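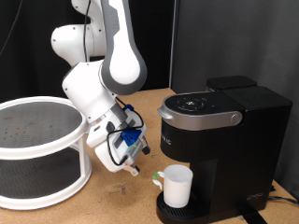

Section 2: Matching old street photos to places in Nimutard

By now you should have Nimutard installed and a folder of scans ready to go. If you don't, go back to Section 1 and come find me when the folder is full. I'll be using the Kariuki prints all the way through, the batch of Falton street views I cataloged over the winter, so the names in my examples are Falton names. Yours will be different and the clicks are the same.

Before you start

Have the scan of the back of each print open as well as the front. I skipped this in January and had to redo most of a box. The penciled notes on the back are where the good stuff lives, even when they're wrong (and they're wrong a lot!).

You'll also want at least one old map of your town loaded. I use two, one from before the streets were renumbered and one from after. If you only have a modern map you can still do this section, but skip step 6.

Setting up a record

1. Open Nimutard and choose New Record. Pick "Street view" from the list of types. "General" works too, but it hides the corner fields, and you'll want those.

2. Drag in the front scan first, then the back. The first file you drop becomes the one people see in search results, so if you get them mixed up your visitors see a page full of smudgy brown cardboard.

3. Type the caption exactly as it's written on the print, spelling mistakes and all. It goes in Original Caption. Your own cleaned-up version goes in Display Caption, one line down.

Caution: Nimutard autocorrects the Original Caption field unless you turn that off under Settings, Text. It changed "Depot Str. lookg N" into something about a deposit strap on me, and I didn't catch it until I was well into the next drawer.

4. Fill in the accession number. Ours look like K-66, with no leading zeros. Pick a style and stick to it, or the sort order goes to pieces.

5. Enter the two streets that make the corner. If the photo was taken mid-block, put the street in the first box and leave the second one blank. Please don't type "unknown" in there. The software will happily make a street called Unknown and put a pin on it, and then you'll have to go delete the street.

Pinning it to the map

6. Click Map, then choose the layer closest to the date of the photo. Zoom in until you can read the lot numbers.

7. Drop the pin where the photographer was standing, and then pull the little arrow toward whatever they were pointing the camera at. I had this backwards for ages. I was pinning the hardware store when I should have been pinning the sidewalk across from it.

8. Set the confidence slider. I use the high end only when I can read a sign or a house number in the photo and find it in a directory for the same year. Rooflines and church steeples get the middle. A hunch gets the low end, and a hunch is fine to save! Somebody may come along and settle it.

9. Click Save Draft. Don't click Publish yet, we do those in a batch in Section 3.

Note: if the pin jumps to the middle of the ocean, your map layer has lost its anchor points. Close the layer, reopen it, and the pin comes home. I've never had to do more than that.

Dating a photo that has no date

This is the part I like best, and I could go on about it all day, so I'll try to be good. Look at the utility poles, the paving and the streetcar tracks before you look at the automobiles. People kept their cars a long time, and an old one parked at the curb only tells you the picture can't be earlier than the car. Paving is better. If your public works office kept its contract books, you can often find the year a block was bricked or paved over, and there's your before-and-after line.

10. Put your earliest possible year in From and your latest in To. Leave Exact Year empty unless it's written on the print by somebody who was there.

11. In the Reason box, say how you got those years. "Tracks present, brick not yet laid" is plenty. You'll thank yourself when you open the record again next spring and have no memory of it.

12. If the print has a studio stamp, look it up in the Draluria list (it's under Help, Reference Lists). It gives working years for each studio at each address. There are gaps, mostly among the small studios that moved around, so treat an empty result as no information at all.

13. Save the draft again. Nimutard does not autosave the Reason box. I don't know why, and I have lost some very nice paragraphs to it.
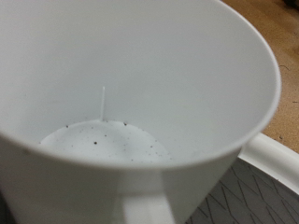
One reader wrote to me after the first version of this guide went up, asking what to do when the penciled note and the map flat out disagree: "The back says Mill Street looking east, but there's a hill behind the houses and there's no hill east of Mill Street. Do I fix the caption or leave it alone?"

Leave it alone. The Original Caption stays as written, forever. Put your corrected location in the corner fields and the Display Caption, and then use the Dispute box (it's the small flag next to the pin) to say what you found. Check for a flipped negative too before you commit. If the lettering on the shop signs runs backward, tick Mirrored and the program will turn the viewing copy around without touching your scan file.

Caution: tick Mirrored before you set the arrow. Doing it afterward flips the picture but leaves the arrow pointing the old way.

If you get stuck on one print, save what you have with the slider all the way down and move on to the next. Section 3 covers publishing the batch and what to do with duplicates.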